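Wanted: people to help us write the rules for hand-held grippers (and then follow them)

Feketti is looking for 3 paid participants for its good practice group, starting in May. Pay is by the session. Coffee is by the door and is not covered by any standard we know of.

What we do

Our operators pick things up with hand-held grippers, put them down again, and record the whole business so that a robot can learn to do it later. We have a rulebook for this. It is called Floseo, it has 91 rules, and it was written over several years by people who were each annoyed by one particular thing. Rule 14 says to keep the fingers in view at all times. Rule 60 says to look away from the fingers now and then to rest your eyes. Both are good rules. Somebody has to introduce them to each other.

We would like a shorter Floseo that a new operator can read before lunch and still remember after it. You would help us get there by working under the present rules, telling us which ones you ignored, and helping draft the replacements.

What you would be doing

You would come in for 2 sessions a week. In the first half of each session you work at a table with a gripper, doing plain tasks: moving containers, closing lids, sorting small parts. In the second half you sit down with the rule editor and argue. Past topics have included how far apart two operators should stand, who may move a marker once it has been set, what counts as a dropped object, and whether "gently" means anything. (The current draft uses it 11 times. We are down to one, and it is under review.)

Between sessions there is a little reading. Our archive holds 2,000 incident notes, most of them very short. The shortest says "Again." You will get a sample and a form for marking which rule, if any, would have helped.

Who we want

No robotics background is needed. We have had good results from line cooks, a piano tuner and a retired school bus dispatcher, all of whom had firm opinions about where things belong. You should be able to:

— stand at a table for an hour with breaks
— hold a tool in either hand
— write a sentence that a tired person can follow
— say "I didn't understand that" to someone who wrote it

If you have worked with safety procedures before, please tell us. If you have written them, please tell us that too, and we will try to be kind.

What we can't use: anyone currently employed by Lelladetti, who make the tools and would be grading their own homework, or anyone who believes the answer to a rule nobody reads is a second rule telling them to read it. We have that one already. It's number 3.

The small print, at normal size

Sessions are recorded, and you will be asked to sign a consent form before the first one. Faces are blurred in anything shared outside the group. You may stop at any point in any session and will be paid for all of it. Closed shoes are required. Long sleeves get rolled up, long hair gets tied back, and drinks stay off the work tables.

The Kaushik building has step-free access from the parking lot. Tell us if you need a different table height or a chair and we will set it up before you come.

How to apply

Send us half a page on a rule you have had to follow at work, what it was meant to prevent, and how you would rewrite it. No résumé, please. Applications close at noon on Friday, and the group will read every one.

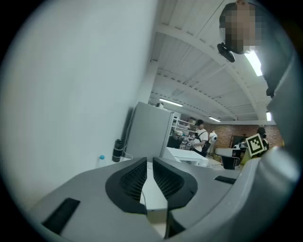
Radwa Salem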